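Review: the Semuris method kit, two arms, one kitchen table

Posted in June, written in bits between runs so forgive the typos.

Short version for people who skim. Good. Not magic. Buy it if you already own two arms and have somebody patient to run demos. Skip it if you want a robot that does your dishes by Christmas.

What it is

Semuris is a training recipe with code attached. You drive the arms by hand through a chore, over and over, the software learns from those demos, then you let it try the chore alone. Plenty of groups do that. The selling point is how it chops things up. Most methods we've used learn a chore as one long ribbon of movement. Semuris cuts the ribbon wherever the gripper opens or closes, learns each piece seperately, then learns when to switch. Paper calls them "beats". Silly name, fine idea.

We wanted to know one thing. If you cut it up like that, do you need fewer demos? They say yes. We're a small lab at Flisthorpe, demos are the expensive part, so we cared.

What we compared it with

Strand. Our old standby. One policy for the whole chore, start to finish. Clunky name for the folder it lives in, works okay, hungry for data. Same demos fed to both, same arms, same table, same objects. No extra tuning for either one past what the docs tell you to do.

Getting it going

Install took an afternoon. Would have been an hour but the calibration page has two steps in the wrong order and you only find out when the arms disagree about where the table is. Swap the "find table" and "zero wrists" steps. You're welcome.

Labelling is automatic if your grippers report their opening width. Ours do. Ran it over 700 demos and had the cuts back before lunch. Went through a pile of them by hand. Mostly sensible. It does get confused when a driver dithers, open close open close over a mug handle, and you end up with a string of tiny useless beats. There's a setting for the minimum length. Default is too short, bump it up.

The table

Chores are all kitchen ones. Mug onto the tree, mug off the tree, plate into the rack, plate out, corn onto a plate, thing into the toaster oven. Objects get moved between runs but stay within reach of at least one arm. The view from above goes to the policy along with the joint readings, and that's all it gets.

One grumble with any top-down setup, and it applies here too. The arm blocks its own work. With the big Kinova elbow bent over the middle you lose a good chunk of the table, and in the layout we used most, part of the corn and the plate under it goes missing behind the wrist right when you'd like to see them. Strand handles this badly. It drifts. Semuris handles it better, I think becuase each beat is short and it doesn't have to remember much.

Cable management also matters more than the docs let on. Leave slack. Then look where the slack goes, it shouldn't hang near the mugs.

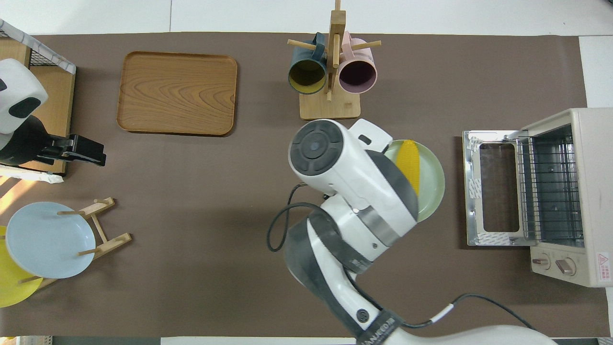
Results

We ran 102 scored trials per method. Objects shuffled each time, same shuffles for both. A trial counts only if the whole chore finishes with no human hand in it.

Semuris finished 71 of them. Strand, same data, 9 fewer. Not the giant gap the paper shows, but real enough for us, and it held up when a second person rescored the videos without knowing which method was which.

Where the gap comes from: mugs. Getting a handle over a peg is a fussy little motion and Semuris treats it as its own beat. When it misses, it backs off and has another go. Strand misses and carries on as though the mug is hung. Very funny the first few times.

Plates about even. Rack slots are forgiving.

Corn, even. Corn rolls. Neither method has any idea what to do once it's rolling and honestly neither did our drivers.

Toaster oven was the letdown. Going in past an open door with a rack inside needs a long careful reach with no gripper change in the middle, so Semuris gets one huge beat and loses its whole advantage. Most of its failures were here. Worth knowing if your chores are the reach-in kind: drawers, fridges, dishwashers.

Fewer demos then?

Kind of. We retrained on half the demos. Semuris dropped a little on mugs and plates, dropped hard on the oven. Strand dropped hard on everything. So for grabby chores, yes, you can save yourself a lot of driving. For reachy ones, no savings that I could find. The paper mixes both kinds into one average and I wish it didn't.

Didn't test: soft stuff like cloths, anything with liquid, anything that needs both grippers on one object. The authors don't claim the last one anyway.

Niggles

Log files are enormous. Turn off the depth dump unless you need it.

The switcher sometimes sits between two beats and hums back and forth. There's a timeout. Set it.

Training wants a decent graphics card and the whole night. Fine, we sleep.

Error messages read like ransom notes.

Support forum is run out of Candwood and is pretty quick. Asked about the calibration order at breakfast, had a reply by 2 pm. Fix not in the release yet as I write.

Would we keep it?

Yep. It's our default for mugs and plates now, Strand stays on for the oven until somebody sorts out the long reach. Next thing to try is adding cuts by hand inside the oven motion, one at the door line and one over the rack. The code allows it, there's a flag, not documented. Will update the page when those runs are done.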